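Home | Reviews | Co-op | Controllers | Forum

Drulto wireless controller: two months on our sofa

Review by Soledad Pacheco

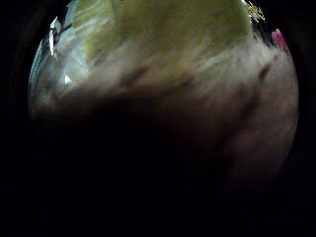 I bought the Drulto in May for playing co-op games with my neighbour Do-yoon Yoo, after my old pad began to drift to the left. It cost 50 dollars at the Lornton shop, and I wanted to know if a cheap pad can survive our evenings.

The sticks are good. They are a little stiff in the first week, then they become comfortable. In Trujillo, the puzzle platformer we are playing now, you must hold the grapple and aim in the same moment, and I did not miss many jumps by fault of the pad.

The shoulder buttons I like less. They make a loud click, and Do-yoon could hear it in his headphones. The colour of the home light can't be changed, also not in the Hoter app, which wanted 600 MB on my phone for one page of settings.

Battery: 11 hours with vibration on. The box promises more. It weighs 222 grams, so my hands are not tired at the end of a chapter.

For a second player I would buy it again. For shooters, maybe try a friend's one before.

14 comments | 3 shares

Contact us | Back to top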